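Notes from the block-and-pot dataset

The arm is a small printed one, the follower half of a leader and follower pair, and the job is to pick up a small block and put it in a pot. I have been recording episodes of that for most of the summer.

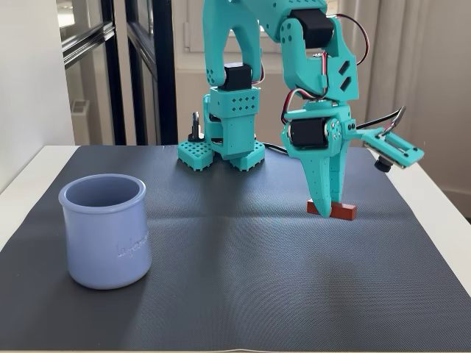 What I am collecting

An episode is one complete try at the task, from the arm in its rest pose to the block in the pot and the arm back at rest. I move the leader by hand, the follower copies it, and the script saves the joint positions along with the video. Afterward I train a policy on the lot and see what it does on its own.

As of 26 Aug 2024 I have kept 660 episodes. I threw out 148. The ones I threw out were mostly my own fault: I bumped the pot, or I stopped partway to think, or I let go of the leader before the follower was back at rest.

I started in March with a different plan. I wanted five tasks and a little data for each. Marcela Vávra, who has done a lot more of this than I have, told me to pick one task and vary it properly. I ignored that for six weeks and ended up with a policy that did five things badly. All of that data is on a drive in a drawer and I don't plan to use it.

The setup

The mat matters more than I expected. On the bare table I got glare in the wrist camera whenever the sun came in, and the block slid when the jaw touched it. The dark mat fixed the sliding and most of the glare. It still catches a band of light when the sun is out. It also has creases from being folded for shipping, and I have stopped trying to flatten them.

The pot is an old yogurt pot. I tried a plastic cup first, but it was so light that the gripper knocked it over if I came in low. The ceramic stays put. The rim is rounded too, so a block that lands on the edge tends to drop one way or the other.

The window is behind the arm. I know the usual advice is to control the light. Octavio Iturra tapes cardboard over his windows and gets very clean recordings. I leave mine alone, because I want the policy to work in this room at any hour. The cost is that I need to spread recording across the day. My first 2 batches were all done after breakfast, and the policy from those was useless by late afternoon.

How I vary things

Before each episode I move the block. I used to do this by feel, and when I plotted the start positions they were nearly all in one patch to the right of center. Now a short script gives me a position and an angle and I put the block there. It is slower and a bit dull, but the plot looks much better.

Block lying crosswise under the gripper is the easy case. The fixed jaw goes down behind it, the moving finger closes from the other side, and there isn't much to correct. Block pointing away from the base is harder, and I have to roll the wrist a long way before going down. About a third of the list is now that kind – I had been avoiding them without noticing.

The pot moves less often. I shift it every ten episodes or so, always within reach of the arm.

Mistakes worth keeping

For a long time I deleted any episode with a missed grasp. Soledad Ochoa asked me why, and I didn't have a good answer. If I miss, open the gripper, back up and get it the second time, that is a useful thing for the policy to see. I keep those now. I still delete the ones where I dithered, since the policy learns to hover over the block and wait.

Storage and naming

I call the dataset Arkley and the training machine is Toledo. Every episode gets a number and a one-line note. The notes are things like "late, curtain open" or "second try on grasp." I skipped them at first and regretted it when I wanted to pull out everything recorded in low light.

One odd thing: episode 2732 exists even though I have nowhere near that many. The counter jumped after a crash and I never renumbered. If you download the set and see the gap, nothing is missing.

Next

More afternoons, more awkward angles, and a second block of a different color. Olga Ledesma has offered to record a batch on her own arm so I can see whether the policy copes with somebody else's hands on the leader. I also need to replace the cable to the wrist camera before I do any of that.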